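Felteo 3 is out, and the search is finally quick

10/9/21

Roneck put out version 3 of Felteo overnight, and I've been poking at it since breakfast (the coffee went cold, the dog went unwalked). If you've missed the earlier ones, Felteo is the planning software that sits between your wrist camera and your arm. It looks at what the camera sees, works out where the part and the hole are, and plans the last bit of the move - the fiddly bit, where most of us end up nudging things along with the pendant and swearing.

The headline change is the search. Up to now, when Felteo wasn't sure where a slot was, it would spiral outwards from its best guess and feel for the edge, and it was painfully thorough about it. You could go and put the kettle on! The new planner keeps a running guess of where it might be wrong and in which direction, so it tries the likely spots first and gives up on the silly ones. Roneck's own notes give a typical search as 900 milliseconds on their bench, and I haven't matched that at home, but my worst program has gone from unbearable to fine. It's a big jump for a free update.

The second change is one I've been whingeing about since February. Camera calibration used to live inside each program, so if you bumped the bracket you had to go through and redo the lot. Now it's stored once and every program reads from it. I recalibrated over lunch and all my old jobs picked it up without complaint, apart from one that I'd hard-coded in a temper last year and fully deserve to rewrite.

Then there's Zúñiga, the new perception module, and it's the part I think people will argue over. It has been tuned for shiny metal and for parts the same colour as whatever they're mounted on, both of which have always sent the old edge finder a bit loopy. Grey on grey was hopeless before. Roneck says it was trained on 393 hours of close-up footage, all of it from wrist cameras, and you can feel that in how it behaves once the gripper is blocking a good chunk of the view. It masks out the fingers by itself now. You used to have to draw that mask by hand, with a mouse, every time you swapped fingertips.

Working in close, with the fingers in view and plenty of metal and plastic to sort out:

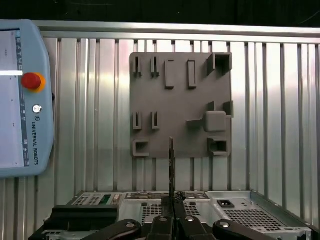
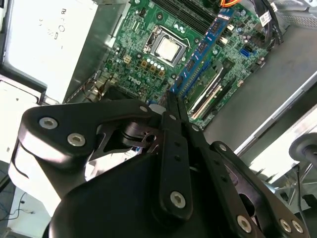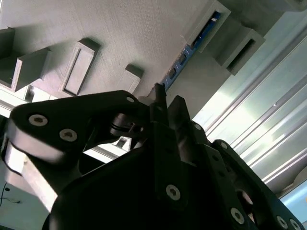
Katia Marras has been running the beta and is less smitten with it than I am. The search is lovely, she told me, but she'd trade half of it for error messages a person could read, and she still doesn't trust the planner to back out of a tight spot the same way it went in. On her setup it sometimes picks a shorter way home that passes much closer to the neighbouring parts than she'd like. She has the retreat locked to a straight line and suggests everyone else do the same until there's a patch.

I went and checked, and she's right, the straight-line retreat is off by default. It's under Motion, then Exit, then a tick box with the unhelpful name "Preserve approach". Tick it. You lose a little time on each cycle and you sleep better.

Roneck does know about it. It's on the public issues list, along with 186 others, and a fair number of those look like duplicates or people asking for dark mode. There's no date on the fix yet.

A few smaller things I noticed while clicking about. The simulator now shows cables as soft shapes the planner will steer around, although they don't move when you brush them, so treat it as a rough guide. The log viewer can finally be filtered by joint. Force limits show up in newtons everywhere, where the old version switched units between screens for reasons I never got to the bottom of. And the undo button works in the waypoint editor - I nearly cheered.

Upgrading took me one restart and a long-ish wait while it rebuilt its maps. Back up your programs first, and have a look at your force limits once it's done, as mine came back rounded to whole numbers. That didn't matter for the big stuff but it was enough to spoil a light insertion I'd spent ages getting right.

The plug-in for Lodametti controllers isn't ready, so if that's what you've got, stay on version 2 for now. Everyone else can grab it from the usual download page, and the old installer is still up there if you want to go back. I'm going to leave it running on the slot job tonight with Katia's tick box ticked, and I'll put the logs up with the next post.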